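Chest of drawers

A chest of drawers, also called a dresser or bureau in North American English, is a piece of furniture with several drawers stacked one above another in a single case.

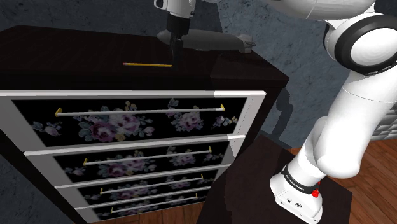
Computer rendering of a dark brown dresser with a rose pattern on the drawer fronts

It is used mainly for storing folded clothing, bed linen and small personal items. Most examples stand against a bedroom wall, though the same form is found in hallways, dining rooms and workshops. The flat top is commonly used to hold a lamp, a mirror or a clock.

Names

The words used for this kind of furniture differ from country to country. In the United States, "dresser" usually means a low, wide chest of drawers, often with a mirror, while in Britain a dresser is more often a kitchen piece with open shelves above a cupboard. "Bureau" means a chest of drawers in much of the United States and a writing desk with a folding front in Britain. A tall, narrow chest may be called a tallboy, a highboy or a lingerie chest depending on its shape. A chest of two parts, with one case standing on another, is a chest-on-chest.

History

The earliest storage furniture in most European houses was the plain coffer, a box with a hinged lid. Coffers were strong and easy to move but awkward to use, as anything at the bottom could be reached only by lifting out what lay on top. Makers began adding a single drawer beneath the box, a form now known as the mule chest. Over the course of the 17th century more drawers were added and the lid was given up, leaving a case made up entirely of drawers.

By the 18th century the chest of drawers was common in prosperous households on both sides of the Atlantic. French makers developed the commode, a low chest on short legs, often with a curved front and metal mounts. In New England and Pennsylvania the high chest on turned or cabriole legs became an important piece in the best bedroom. Factory production in the 19th century brought the price down, and matching bedroom sets were sold widely through stores and catalogs.

Construction

The outer case, or carcass, has two sides, a top, a bottom and a back. In older work the sides are solid boards joined at the corners with dovetails. Later and cheaper pieces often use a frame with thin panels set into grooves. Horizontal rails between the drawers keep the sides from spreading, and the drawers slide on runners fixed to the inside of the case.

Each drawer is a shallow box. The front is normally thicker than the sides and is made from a better material. Traditional drawers run wood on wood and are sometimes rubbed with wax to ease their movement. Metal slides came into general use in the 20th century.

Solid wood swells and shrinks across the grain as the air gets damper or drier. A drawer that moves freely in December may stick in summer. Makers allow for this by leaving a small gap above the drawer side and by fixing the drawer bottom at the front edge only — the back edge is left free to move.

Decoration

Plain chests rely on the grain of the wood, but painted and papered chests have a long history of their own. Floral designs are among the most common subjects. They may be painted directly on the wood, applied as cut paper under varnish (découpage), or printed on paper or film and glued down. A border in a second color is often used to set off each drawer front. In central Europe, painted marriage chests were made by village workshops well into the 19th century, and many carry a date and the initials of the couple.

The furniture collection at Dumura holds 173 painted chests and chest fronts, one of the larger regional groups. Its catalog, compiled by Ruxandra Rusu, sorts them by the layout of the panels and the type of flower. Seven are attributed to the Šimek workshop on the evidence of a stencil found inside the drawers.

Care and safety

Painted surfaces should be dusted with a soft, dry cloth and kept out of direct sun, as many red and pink pigments fade. Loose veneer or paper can usually be glued back if it has not been lost.

A tall chest can tip forward if several drawers are opened together or if a child climbs on them. Anchoring the case to the wall greatly lowers this risk, and many new chests are sold with a strap or bracket for the purpose. Some have an interlock that allows only one drawer to be opened at a time.

See also

Armoire
Blanket chest
Commode
Sideboard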